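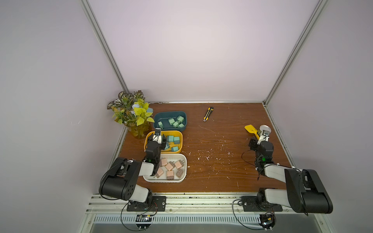
Pendo Kirui says you should sort chargers by color first and worry about everything else later, and I argued with her about it the whole bus ride to Clestanlow. After the Trisora open day I'm coming around to her side!

We went on 15th February, and I'd only planned to stay an hour (we stayed almost 9, if you count the soup place). The Stasus building is a bit of a maze – take bus 58, get off by the footbridge and go in the side door, or you'll end up in the parking lot like us. Coats go on the ground floor. Room 309 was talks, which I skipped, and room 342 had the sorting tables, which is where I parked myself.

I know, I know, wall chargers. But I have a kitchen drawer full of identical white ones and I've never once pulled out the one I wanted. These come in proper colors, the cube kind with rounded corners and a darker cap on some of them, and the table had trays to go with them: a dark teal one, a yellow one and a white one. Mint green in the teal, more mint green in the yellow, and a pinkish beige lot in the white. I'd have put the green ones together, personally. Pendo thought two trays of green was fine and we had a whole second argument about it.

Somebody had stood a fake plant in a yellow vase in the back corner, with patterned leaves and little pale blue flowers, and I liked it so much I've been looking for one since. It makes a work table feel like a person's desk. There was a yellow and black utility knife out on the wood too, same as the one in my junk drawer, and that cheered me up.

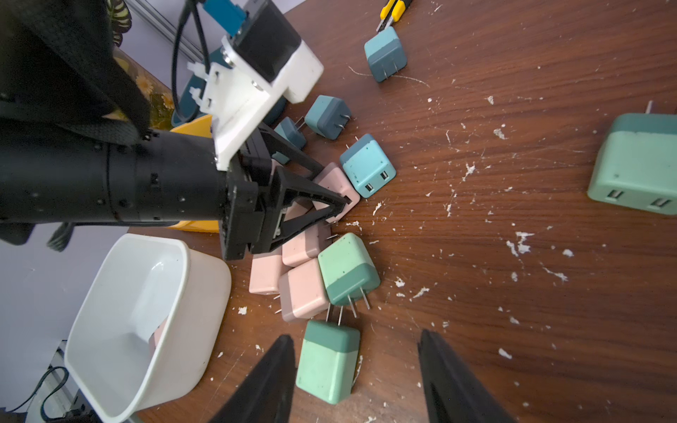 Pinks, greens and blues out on the table, room 342

The blues were my favorites, especially the light sky blue with the darker band and two USB ports. Pendo went for the pink with the mauve band. Vanderleia Meireles was handing out the Teixeira leaflets at the door and told us there'll be another open day in March, with a longer session on storage and labels, so I've put my name down for that. Bring a snack, the vending machine only takes coins and I had none.

When I got home I emptied the drawer onto the bed. I've got three shoebox lids lined up now and a bag of cables I'm pretending not to see. If anyone has a good way to tell white chargers apart, please write, I'm thinking nail polish.

This site uses cookies to remember your settings. Accept | Manage

Contact | © Brito & Kirui Days Out | Back to top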